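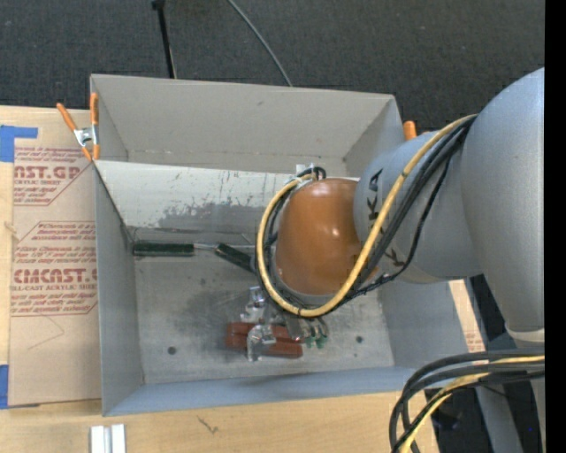 Section 4. Preparing and Mounting a Traveling Exhibition

4.1 Scope of this section

This section applies to branch libraries, synagogue and church halls, schools and community centers that have agreed to host a panel exhibition from the Hedum Community History Archive. It covers the period from the confirmation of a booking to the opening of the exhibition. Packing and return are covered in Section 5. Oral history evenings held alongside an exhibition are covered in Section 7.

The procedures were last revised on 20/02/2023 and replace all earlier host instructions, including the single-page sheet issued with the Ellery family letters.

4.2 Before the panels arrive

1. Return the signed host agreement to the Exhibitions Office. No delivery will be scheduled until the agreement has been received.

2. Appoint a site coordinator. The coordinator must be present at delivery, at installation and at the close of the exhibition. If the coordinator changes, inform the office in writing.

3. Measure the display area and send a simple floor plan showing doors, windows, radiators, electrical outlets and emergency exits. A hand-drawn plan is acceptable if the measurements are marked.

4. Confirm the insurance value. Panel sets are covered by the host's own policy while on the premises. The standard value is $3000 for a full set. Display cases with original items are valued separately, and the figure is given in the loan schedule.

5. Reserve a dry, lockable room for the transit crates. The crates must not be stored outdoors, in a boiler room or in a passage used as a fire exit.

Note: Hosts whose exhibition opens in January should allow additional time. Deliveries to Grorcombe and the northern branches are often delayed by road conditions, and the office cannot guarantee a replacement date within the same week.

4.3 Receiving the delivery

1. Check the number on each crate against the delivery sheet before signing. A full set of "Arrivals: Neighborhood Life in Waltham" consists of 13 panels, one title banner and one document case.

2. Leave the crates closed for a full day so that the contents can adjust to the temperature of the building.

3. Open the crates on a clean, level surface with the printed arrow pointing up. Keep all foam, ties and corner pieces. They are needed for the return journey and are charged for if missing.

4. Complete the condition report for each panel. Record scratches, dents, lifting edges and fading, and mark their position on the outline drawing provided. Where a panel is undamaged, write "no change" and initial the line. Do not leave lines blank.

5. Send a copy of the report to the registrar, Tineke Meijer, before any panel is put on display.

Caution: Damage that is not recorded on the arrival report will be treated as having occurred at the host site.

4.4 Installing the panels

1. Lay out the panels in number order on the floor before fixing any of them. The order follows the story of the families from departure, through the first boarding houses and workshops, to the founding of the mutual aid society and the burial ground. Panels 4 and 5 share a single map and must stand side by side.

2. Begin to the left of the main entrance wherever possible. If visitors will enter from more than one direction, place the title banner at the busier door.

3. Assemble the freestanding supports as shown on the card inside crate 1. Tighten the foot bolts by hand only.

4. Leave a clear passage in front of every panel wide enough for two wheelchairs to pass. Local fire regulations take priority over the suggested layout.

5. Hang wall-mounted panels from the rails supplied. Adhesive strips, nails and tape must not be used on the panels themselves.

6. Stand back and check that the panels are level. Adjust the feet, and check again once all the lights are on.

Note: Smaller venues may show a reduced set. The 11 panels marked with a blue dot on the reverse may be displayed without the others and still give a complete account. Any other selection must be agreed with the curator, Tamsin Tawhiri.

4.5 The document case

The case contains original items on loan from families and congregations, among them ship tickets, a school prize book and minutes of the mutual aid society in Yiddish and Polish. It is delivered locked and is opened only by archive staff.

1. Place the case on its own stand, away from windows and at least one panel's width from any heater.

2. Connect the light meter and check the reading at noon on the first day. If it is above the limit printed on the meter, move the case or draw the blinds.

3. Place the translation booklet on the shelf below the case. Translations are by Iwona Tomaszewski and may not be copied without permission – requests should be sent to the Exhibitions Office.

Caution: Do not move the case once it has been set in position. If it must be moved for cleaning or repair, telephone the office first.

4.6 Labels, leaflets and local material

Each host receives 600 leaflets. Further copies may be printed from the file supplied, provided that the credit line and the list of lenders are kept in full.

Hosts are encouraged to add photographs and documents from their own community. Such material should be shown on a separate board headed with the name of the host organization. Where living persons can be recognized, obtain consent from them or from their families. Spellings of family names should follow the form used by the family today, with earlier spellings in parentheses.

Corrections to the panel text are welcome. Visitors who recognize a relative or believe that a date is wrong should be given a correction card (form E6). Completed cards are collected with the crates. Please do not write on the panels or attach notes to them.

4.7 Final check before opening

1. Confirm that all panels stand firmly and that no cable crosses the visitor route.

2. Place the visitor book and pens near the exit.

3. Confirm that front desk staff know the opening hours, the location of the large-print text and the telephone number for emergencies.

4. Sign the opening form and send it to the office on the same day.

4.8 Contacts

Bookings and agreements: Tegan Sutcliffe, Exhibitions Office
Condition reports and insurance: Tineke Meijer, Registrar
Panel content and local additions: Tamsin Tawhiri, Curator
Delivery and collection: Tipene Tamihana, Transport

Water leaks, fire, theft or damage to the document case must be reported by telephone at once, at any hour. A written report using form E9 should follow by the end of the next working day.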